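**Sanow publishes revised test method for dish rack drainage**

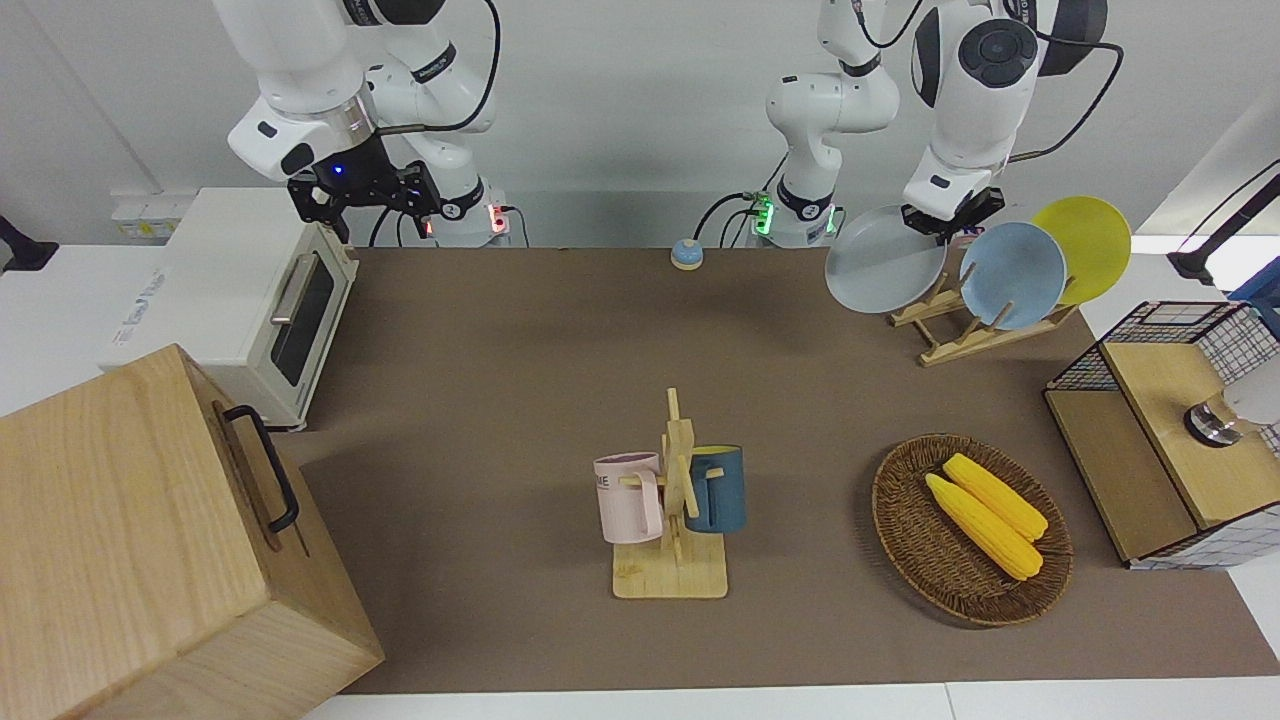
VATDALE, 21st January. Sanow has released the second edition of its test method for household dish racks. The method covers drainage rate, load stability and surface wear, and replaces the first edition in full.

The main change concerns how drainage is measured. The first edition weighed the rack and its load once, at the end of the drying period. The second edition calls for repeated weighing at fixed intervals, so that a drying curve can be drawn for each rack. Room temperature and humidity must be logged throughout and reported with the results.

The revision draws on 2,725 drying runs carried out at the Sanow laboratory in Brosby. The runs covered 221 rack models in wood, coated wire, stainless steel and molded plastic. Differences between slot spacings were larger than differences between materials. Racks with narrow slots held water at the contact points between plates, and the effect grew with plate diameter.

Wooden racks are now subject to a separate wear procedure. Each sample goes through 400 wetting and drying cycles before its joints are measured for movement. Swelling across the grain is recorded at both ends of each rail. Samples with a factory oil finish are tested as supplied and must not be oiled again during the procedure.

"The single weighing told us how much water was left, but gave no information on when it drained," said Rajkumari Rastogi, head of test methods at Sanow. "Two racks could receive the same result with very different curves."

Load stability is tested with the Hsieh plate set, which is unchanged from the first edition. The set consists of 17 reference plates of specified mass and rim profile. Laboratories that already own a set may continue to use it, provided the calibration record is current.

Results obtained under the first edition will be accepted until the end of March. Reports issued after that must cite the second edition and include the full drying curve.

Copies of the method are available on request from the Sanow publications office in Vatdale.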